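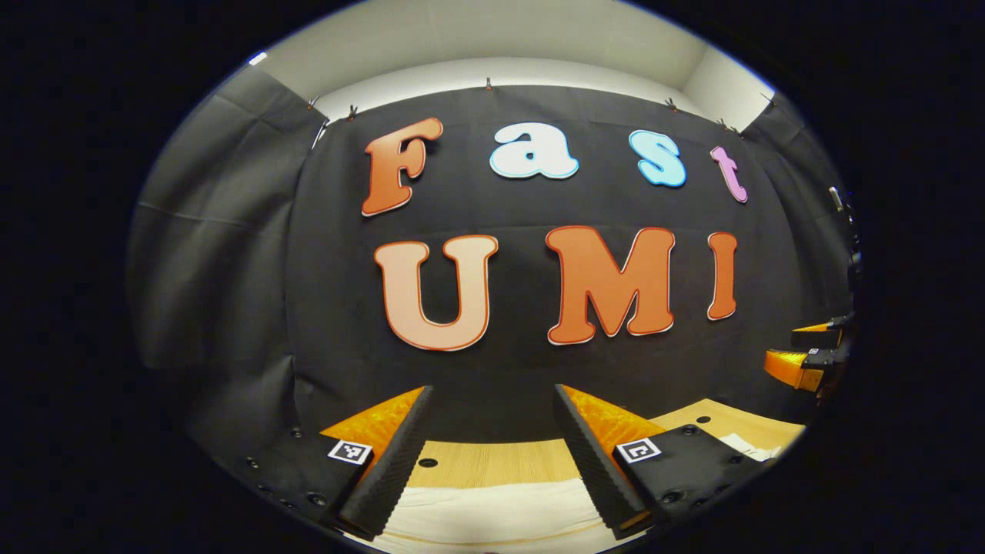
Figure 2. Wrist view from the hand-held gripper, as passed to the calibration and tracking modules.

4.2 Lens model and finger-width estimation

The perception stack takes a single wide-angle stream from the hand-held gripper and must produce two quantities from it: the pose of the tool in the workspace and the width of the gap between the fingers. Both depend on the lens model, and errors in that model are not spread evenly over the image. In Figure 2 the backdrop carrying the words "Fast UMI" bulges towards the middle of the view, while the square markers used for width estimation sit low down, one near the base of each finger. A model fitted mainly to points near the centre will therefore give small residuals overall and still place the markers badly. The Kerkdale calibration routine, which we adopt with minor changes, weights each observation by its distance from the optical centre and discards pixels outside the image circle before fitting begins.

Width is computed from the separation of the two finger markers after their corners have been undistorted. We do not undistort the whole image. Doing so stretches the outer region, softens the marker borders and adds a resampling step that the detector does not need. Corners are found in the raw image, refined there, and only then mapped through the inverse lens model. A static mask, drawn once for each tool, removes the mounting blocks from the features offered to the tracker — they move with the camera and would otherwise bias the pose estimate towards zero motion.

A second tool may enter the view during two-handed work, as at the right of Figure 2, and its body also carries a marker. Early versions of the software accepted any valid marker and occasionally reported a width calculated across two different tools. The present version, maintained by Ruairí Gilmartin under the name Ploltonano, assigns each tool its own pair of marker identities and rejects a detection that falls outside the region expected for that pair. Where one marker of a pair is lost, the last valid width is held for at most 10 images, after which the sample is flagged and left out of policy training.

Parameters were fixed on 1000 images recorded at the Hayes laboratory and were not altered for the Grarkley trials reported in Section 5. Pose and width are written to the same log with a shared clock, so that the planner reads them as one record. Timing offsets between the two streams are treated separately in Section 4.3.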